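Wimard's packing crew gets a new hand, and a say in how it's used

The folks on the packing floor at Wimard in Kurville have been hearing about the new gripper arm since January, and a good many of them have already put in hours with it in simulation.

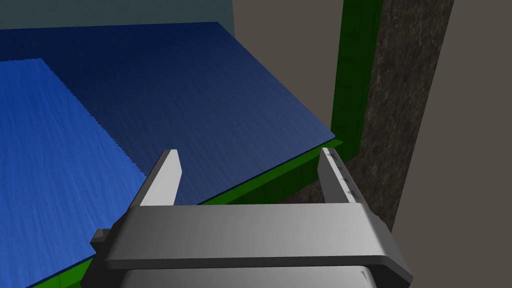
The company, which sends out bathroom fittings for Loureiro and a handful of smaller names, will start with one arm at one table, doing the part of the job people like least: picking up the same small part and setting it down again, 2,000 times a shift. Nine packers have been learning to plan its moves on a computer, where a bad reach costs a few minutes and a bit of pride.

Gert Nkosi has worked the line longer than almost anyone (he started back when the labels were still written by hand!) and was, by his own cheerful admission, the loudest doubter in the lunchroom. "I thought they'd wheel it in and wheel me out," he said. "Now I'm the one telling it where to go, and my wrists are looking forward to it."

Wimard says none of the 287 jobs at the site will be cut this year, and packers who finish the training move up a pay grade. Not everyone is at ease. Several workers on the late shift have asked what happens after this year, and whether the hourly targets will creep up once the arm is running. Managers have agreed to leave the targets alone for the first 200 shifts and then sit down with the crew again.

The training program, called Zisirano, is open to anyone on the floor, and sign-up sheets are by the time clock.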